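Chapter 7
Talking Up Your Town

I moved to Stilten one wet June with two suitcases and a low opinion of the place. Everybody I met ran it down! The buses, the shops, the river (too brown), the people in Pravberg down the road (too pleased with themselves). I joined in, because that's how you make friends when you're new.

Then I had to write 200 words about the town for a visitor leaflet, and I got stuck after the first line. I knew plenty of complaints and hardly any facts. So I started walking around, asking people what they'd miss if they had to leave, and I filled a whole notebook – bakeries, bowling, a choir that meets above the Galtus building, the view from Mthembu Hill.

In this chapter I want you to do the same with the place where you live. You don't have to love it. You do have to look at it, and write down what you find before you decide what you think.

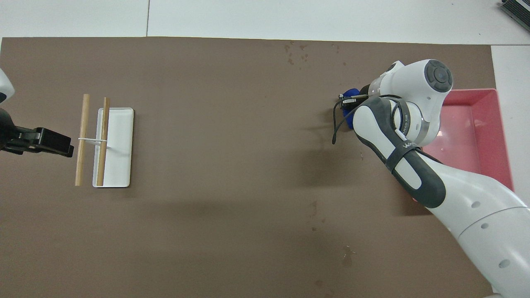
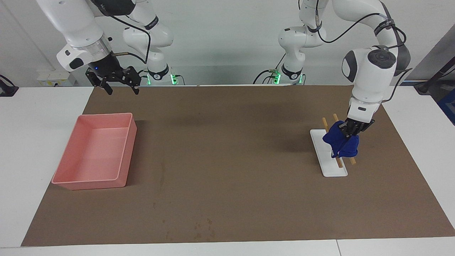 7.1 What is a town's reputation made of?

Start with what other people say. Ask 2 people who grew up in your town and 2 who moved there later, and keep their answers on separate pages. We'll come back to them on page 246, so please don't throw them out.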